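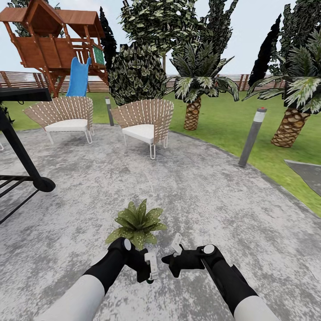 According to Valdir Evangelista, a print needs a wall and a bench before it needs a price. He made the remark while the last crates were being opened in Stinley, and it has become a kind of rule for the new exhibition of photographic prints which opens to the public there in October.

**Hilum Print Rooms opens "Slow Paper," an exhibition of handmade photographic prints**

STINLEY — Hilum Print Rooms is pleased to announce "Slow Paper," a group exhibition of 103 photographic prints made by hand with older processes. The works come from 11 artists and include cyanotypes, salt prints, gum prints and platinum prints. The exhibition will stay open for seven weeks, and admission is free during the whole period.

All of the prints were made by the artists themselves, from the coating of the paper to the final washing. Hilum did not accept prints ordered from an outside laboratory for this exhibition. Digital negatives were permitted, and nearly half of the artists used them.

The largest group of works is by Evangelista, who shows 44 small salt prints from his series "Teixeira." The series takes its name from the street where he rented his first darkroom. He photographed its doorways, its shop shutters and the wet stones after the market closed, always with the same lens and always before eight in the morning. The prints are hung in one line, without glass, so that visitors can see the surface of the paper.

"I coated many sheets which I later had to throw away," said Evangelista. "The paper decides a part of the result. In the summer it decided too much, and I waited until the air was more dry."

The second room is given to cyanotypes in large size. Several of them are made on cotton cloth and hang free from the ceiling. The third room shows gum prints in two and three colors, together with the test strips that the artists kept from their work. Hilum asked for these strips to be lent with the prints, and most of the artists agreed.

**The Jenuvard Portfolio**

Together with the exhibition, Hilum publishes the Jenuvard Portfolio, a boxed set of seven prints by seven of the participating artists. Jenuvard is also the name of the heavy cotton paper used for all prints in the set, which Hilum had made for this purpose. Each print is signed and numbered on the back in pencil. The portfolio can be seen at the front desk on request, and orders are taken there or by mail.

Single prints from the exhibition are also for sale, with the exception of the cloth works. Prints that are sold will remain on the wall until the closing date.

**Workshops and talks**

During the exhibition there will be workshops for beginners in cyanotype and salt printing. Paper and chemicals are included in the fee, and participants should bring an apron and one negative, if they have it. Places are limited by the number of sinks, and early registration is advised. Students pay half of the price.

Evangelista will give an evening talk at 6:30 p.m. in the first room — the subject is how he prepares paper, with samples that visitors may touch. Other artists will give short tours at noon during the first month. The dates are posted at the entrance.

**Visiting**

The rooms are open from 11 a.m. to 6 p.m. and are all on the ground floor. The light is kept low to protect the works, and flash is not permitted. School groups are welcome in the morning by appointment.

**For the press**

Reproductions of selected works, a full list of the prints and a short text on each process are available from the press desk of Hilum Print Rooms, Stinley. Requests for interviews with the artists should be sent to the same desk, if possible before the opening. Please credit the artist and Hilum Print Rooms with each reproduction, and do not crop the works.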